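The Last Night at Tokulbridge

The club had the room until ten. After that the building locked itself, and anyone still inside had to call the front desk and be let out.

They had picked the household event in March, when it sounded easier than the maze. The rules fit on one page. There was a nightstand with a drawer, and there was a remote control in the drawer, and two arms had to get it out and set it on top beside the telephone. A team had eight minutes. Dropping the remote cost points. Knocking over the phone ended the run.

She was in charge of the left arm, which the team called Hemeo. The right one was Ahonen. Hemeo had been rebuilt twice and still drifted a little to one side when it was told to hold still. She kept a notebook of every try. The next line in it was 427.

"Drawer's open," said the boy at the other laptop. "I'm going in with Ahonen. Keep yours closed and out of my way."

"It's closed."

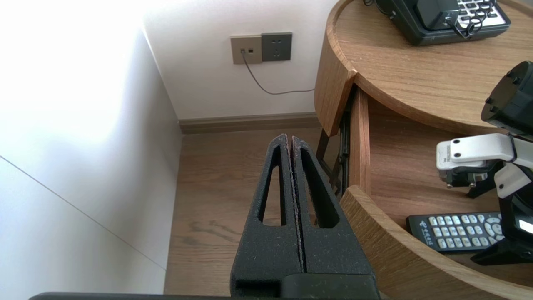

"You're too low," she said.

"I'm fine."

"You were fine last time, too."

He brought the arm up a little and waited. She could hear the fan in his laptop. The coach sat on a folding chair with his coat on and didn't say anything. He had told them in the fall that he would stop giving advice after Thanksgiving, and he had kept to it.

The boy typed a number, deleted it, and typed a smaller one.

"If this works, do we stop?" he asked.

She thought about the bus to Trirnach in the morning, and the roughly 134 other students who would be on the gym floor with their own arms and their own notebooks.

"If it works, we do it again," she said.

He nodded and put his finger on the key. She wrote 427 on the line, and next to it the time, and left the last column blank.

"Go ahead," she said.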